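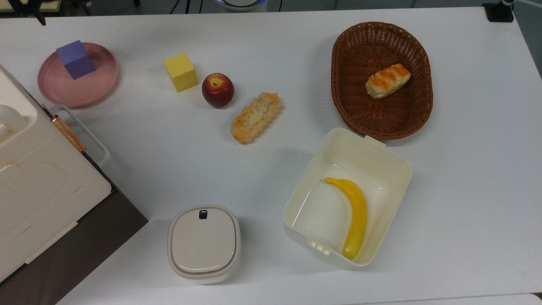

Part of the Mivon put-away set on a white tabletop, with the wicker basket and the pink plate in use.

Mivon has revised its put-away set, the box of play food, foam cubes and small containers that schools and therapy rooms use for sorting and tidying exercises. The new version goes on sale in March. It replaces an earlier set that sold 1256 boxes, most of them to buyers in and near Pliltstead.

The main change is in the containers. The earlier set had a single tray with printed outlines, and each item had one correct place. In the revised set the outlines are gone and the tray has been replaced by separate containers of different heights and openings. A child is told where an item goes, or decides, and the same items can be used again with a different rule. An apple can belong on the plate in one round and in the basket in the next.

Marcelle Huet, product lead at Mivon, said the tray had been the most frequent subject of customer letters. "Children learned the tray in two sessions and then there was nothing left to do with it," she said. "Teachers were turning it over and using the back."

The food pieces keep their colors from the first set. The company looked at a paler range and dropped it after tests on light tabletops, where the cream pieces were hard to pick out. Foam cubes are supplied in strong single colors, among them yellow and purple. The cubes are light enough to sit on a plate at a tilt without rolling off, and they make almost no noise when dropped, a point raised by two of the schools in the trial.

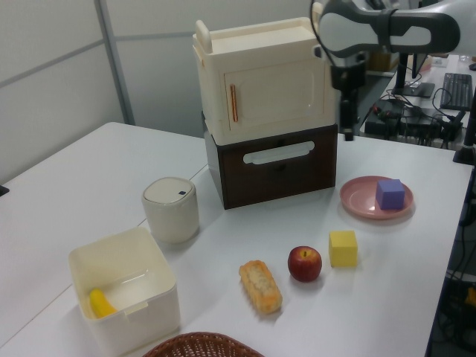 Storage pieces that open are new to the range. They come from Tirkuveck, which makes small furniture for dollhouses and shop displays, and were adapted to take the food pieces. The cabinet has a hinged door and the drawer unit has one horizontal handle, so the two call for different hand movements. They can be stacked, as they are here, with the cream cabinet on the dark brown drawers. The open white bin is the simplest of the containers and is meant for first rounds; the banana lying in it is a typical starting item, long enough that it has to be turned to fit neatly beside other pieces.

The instruction booklet has been rewritten. It now contains 214 exercises, arranged by container instead of by age. The first group uses open containers only. The second adds the cabinet door, the drawer and the small lidded bin. The last group combines them in short sequences, such as opening the drawer, placing a cube inside and closing it before the next item is picked up. Each exercise lists the starting layout in words, with a small plan of the table next to it.

Baidoo, the firm that packs and ships the set, ran the trial last fall. It covered 10 classrooms and lasted five weeks. Setting out a full layout took adults around 5 minutes at the start of the trial. Packing up was slower, mainly because the basket did not nest with the other containers. The shipping box has been made deeper as a result, and the basket now travels upside down over the plate.

Two complaints from the trial have not been fully dealt with. The bread pieces have a rough top surface that picks up lint and is difficult to wipe. Mivon recommends a soft brush. The plate also slides on smooth tables when a child pushes an item against the raised rim. A thin mat will be offered separately, and the company has no plans to add it to the box.

Owners of the earlier set can buy the containers and the booklet without the food pieces. The new exercises work with the old food, apart from a small group that calls for the twisted pastry, which was not in the first set. Spare foam cubes will be sold by color. The old tray will no longer be made, though replacement trays will be supplied while stock lasts.

Schools that took part in the trial may keep their boxes and will receive the final booklet by mail. Orders from other buyers are handled by Baidoo at its Pliltstead warehouse.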